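Cornard Textile Mill Open Day

I have wanted to get inside the Cornard mill ever since I bought one of their quilts at a yard sale for twelve dollars and then couldn't stop turning it over to look at the back. So when the notice went up that the doors would be open on July 18, 2022, I took the Monday off, packed a sandwich, and was in the parking lot before the gate was unlocked. I was not the first! A couple with folding chairs had beaten me to it.

Manuela Ferri met us in the yard and split us into groups of 12. Mine got Lino Sanna, who worked the cutting floor for years and now runs the sample room, and who talks exactly as fast as I do, so we got along fine. He took us in through the bale store first. It smells of cotton and machine oil and a bit of old brick, and I could have stayed there all morning. The bales are stacked much higher than I had imagined, and you walk between them as if you were in a hedge maze.

Then the cutting floor, where the layers of cloth are laid out on a table so long that the people at the far end look small. They were cutting for a print called Hekadau, all small leaves and dots, and Lino let us feel the stack before the blade went in. It's surprisingly heavy. You'd think a pile of cotton would squash down, but it pushes back at your hand. Someone in our group asked what happens to the offcuts and got a long and very happy answer about stuffing, rag paper and the local school's art cupboard. (Yes, you can buy a bag of scraps at the door. Yes, I did. More on that below.)

The printing shed was loud and we had to wear ear protection, so I can't report much of what was said in there, but the color kitchen next to it was a joy. Raffaele Farina mixes by eye first and then checks by weight, and he had little painted cards pinned up on every spare bit of wall. One whole row was nothing but navy blues. I had no idea there could be so many, and once they're side by side you start having strong feelings about them. I liked the one with the least green in it. The woman next to me liked the one with the most, and we argued about it quite cheerfully all the way to lunch.

Lunch was in the old packing hall, soup and bread rolls, and very good apricot squares that were gone by the time I went back for a second. If you go to the next one, get your square first and your soup after.

The part I'd most looked forward to came in the afternoon. Upstairs, in what used to be the offices, they've set up bedrooms to show the bedspreads in use, with the little things people really do leave lying on a bed. I loved this. In a store everything is folded into a square on a shelf and you have to guess what the pattern does when it's spread out. Seeing the patchwork prints laid flat, you get the whole rhythm of them, the busy parts and the places where your eye can rest.

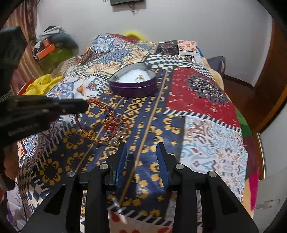 Upstairs in the bedrooms: patchwork print with navy in it, a braided bracelet and an open heart-shaped tin.

That tin made me so nostalgic. I had one when I was nine or so, and it held two foreign coins, a broken watch and every friendship bracelet I'd ever been given. This one is a lovely dark purple, very glossy, and silvery on the inside. The bracelet is red, orange and gold, and those warm colors against navy are just the thing. I went straight home and dug out my own embroidery thread to see what I had in that range (not enough gold, as usual).

Zahira Tarigan, who looks after the upstairs rooms, spent ages with us on how a patchwork print differs from real piecing. With a print, the patches are all on one cloth, so there are no seams to give way, and it washes like a sheet. She is a piecer herself at home and has nothing against either kind. Her tip for anyone with a printed one that has gone thin: quilt along the printed edges by hand and put new backing on it, and you'll get years more out of it. I have just the candidate.

We finished in the archive, which holds 162 pattern books, and Wulan Krishnan had opened 6 of them on a table for us. The oldest had a print called Dallel with tiny brown stars, and there was a pencil note in the margin saying only "too sad, try red." They did try red. It's on the next page and it's wonderful.

A few practical things. The stairs to the bedrooms are steep and there's no elevator, though Manuela told me they bring a good selection of bedspreads down to the packing hall for anyone who'd like to see them there. The number 43 bus stops at the gate. The Fabbri café across the road does a decent iced coffee and stayed open late for us. Bring cash for the scrap bags, and dig to the bottom of the bin, where the bigger pieces are. Mine had a strip of Hekadau nearly as long as my arm, and I've already cut into it for a pincushion.

They're opening again in October, with the dye workshop added. I've put my name down, and I'm bringing my sister.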